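*Words by Jalen Alcantara, 27 June 2020*

I had meant to talk to Hauke Strobel for half an hour and I came away with four pages of notes, a recipe for plum dumplings and a strong wish to ring my aunt. He has been writing obituaries for the Prakness Courier for 23 years, mostly of people who were never in a newspaper before, and I don't think I've ever heard anyone speak so happily about the job.

"People lower their voices when I tell them," he said. "They think it must be gloomy. But I spend my days hearing about someone's allotment and their terrible driving and how they met their wife at a bus stop in Fadham. It's the best part of the paper!"

He started by accident. The Courier had always printed the notices just as the undertakers sent them in, names and dates and the time of the service, and Hauke was on the sports desk, covering bowls and the lower cricket leagues. Then a groundsman at Prurnel died, a man he had chatted to most Saturdays in summer, and the notice ran to two lines.

"Two lines, for a man who had cut that square for 40 years. I went to the editor and asked if I could have a bit more room. He gave me a quarter of a page, I think to make me go away."

Letters came in all that week – people who had played at Prurnel as boys, somebody who had been taught to drive the roller. By October the quarter page was a regular thing, and the bowls had been handed to someone else. 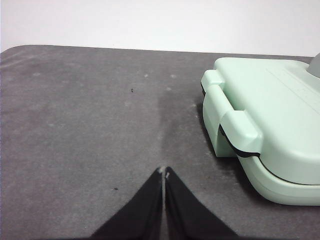
*A grey mat and a white wall.*

I asked how he begins, and he was off before I'd finished the question. He never starts with dates. He gets those later, in writing, from whoever in the family is good at paperwork. What he wants first is breakfast.

"I ask what they had for breakfast. You'd be amazed! Everybody knows the answer, even a grandchild who can't tell you what Grandad did for a living. It was porridge with salt, or it was toast done so dark that the whole house smelt of it. And once they've told me that, they can see him again, sitting there, and they start telling me about the dog."

There is usually more than one version of the dog, and he loves this too. Brothers and sisters will disagree about which year the family moved or who fell in the canal, and he lets them argue it out over the phone. If they can't settle it he leaves the year out and keeps the canal.
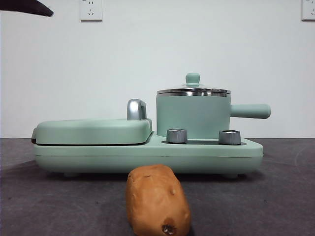
He is stricter about other things. He won't write that somebody lit up a room, and he won't write "much loved" unless he can follow it with something that shows it. One woman he wrote about, a school cook in Fadham, used to keep back the corner pieces of the sponge for children who'd had a bad morning. "So I put in the sponge," Hauke said. "I didn't need the other words after that."

What about people who weren't so easy to love? He laughed, and then took his time. He has written seven that he would call difficult. The families knew it, and they were mostly glad to be asked straight out. "I had a daughter say to me, he was a hard man and he made beautiful gates. I asked if I could print that, exactly as she'd said it. She rang her brother, and he said yes. People still mention that one to me."

This spring has changed the work. With so few allowed at a graveside, the column has had to carry more, and the Courier has given him over a page some weeks. Families who would once have told their stories at the tea afterwards have been sending them to him, long emails, photographs of handwritten letters, one cassette tape. He listened to the tape twice through, in the car, which has the only player he owns.

"I miss the kitchens," he admitted. "I used to go and sit with people, and you'd be handed the album and a slice of something. On the phone they worry they're keeping you. I have to tell them, I've got all afternoon, please keep me."

A collection of the columns is on its way from Cifuentes, the small press in Prurnel, and he is still choosing which ones go in. The groundsman is first. The cook is in, the gates are in. He has asked every family again, even where he had permission years ago, and the replies have brought him a whole new heap of stories that he hadn't heard the first time round.

I asked if he'd written his own. He hasn't, and doesn't plan to, although he has told his niece about breakfast.

"Rye bread, cold butter, gooseberry jam," he said. "She can take it from there."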